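How to Test Peel-and-Stick Wallpaper Before You Trust It

Posted 1/23/24 by Ashok Shakya

The roll says "removable." I have scraped enough drywall paper off the back of "removable" to want a test first, and I'd do one even if the seller swears by the stuff.

You need a sample sheet, a damp rag, a pencil and 29 days. Yes, the full 29. The leaflet that came with my Comeo roll suggests waiting overnight, which mostly tells you that glue is sticky.

Wipe a patch of wall behind a door and let it dry. Cut 2 strips. Press one on by hand and the other with a plastic smoother, then pencil the date beside each.

Leave them alone. Check the corners once a week, and don't push a lifted one back down - you want to know that it lifted. 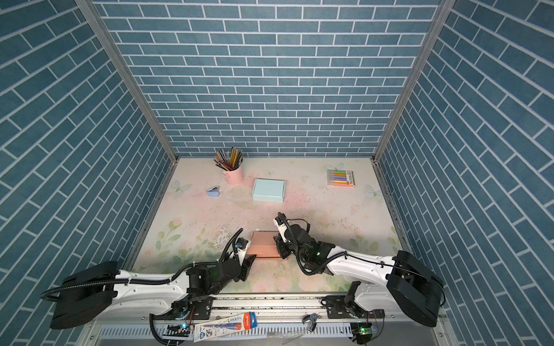 Teal-blue brick pattern with white grout lines, on three walls.

Brick patterns need extra care. Any drift shows up in the grout lines, so draw a level line on the wall and ignore the ceiling, which is probably crooked. Match the second strip from the middle out. I don't believe the claims about "self-aligning" edges. My Flutance sample had them and still wandered.

When the time is up, pull one strip slowly, folded flat back on itself. Pull the other fast, the way a tired person would on moving day. If either one takes paint with it, don't buy the roll. A hair dryer on low may help, but then it isn't quite what the label promised.

Fresh paint is a separate problem. Start the test over if you repaint.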